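4.2 Floor Litter Collection

The second task in the Breltia household set asks a robot to pick up litter from a carpeted living room floor and place it in a wastebasket. People do this without thought. For a machine it remains hard, as soft items change shape when gripped and patterned rugs hide small objects. We ran 301 trials at the Salcedo site, with up to 19 in a single session. 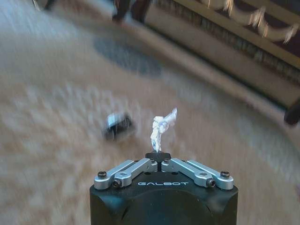
Figure 6. Crumpled tissue held between the gripper fingers, wrist camera view.

Tissue was the most forgiving material. Its folds gave the fingers something to close on, even when the approach was poorly aligned. Small, rigid items caused more failures — the fingers often pushed them deeper into the pile. Wrist views taken during fast motion were blurred, and the Nosero planner was set to ignore them when choosing the next target. Target choice relied on the head view, which can show both the litter and the lined wastebasket, with the furniture that limits the reach of the two arms. 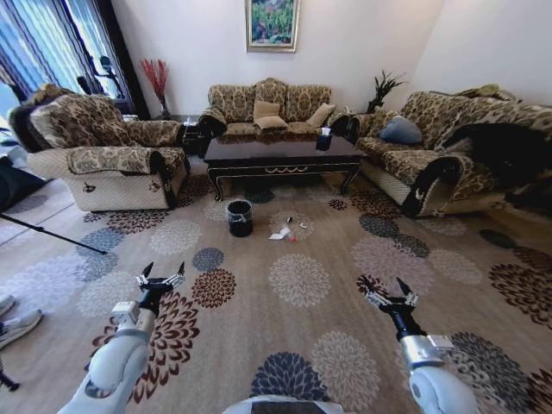
4.3 Limits of the Present Results

All trials used one room layout. We do not claim that the system is ready for unattended use in homes.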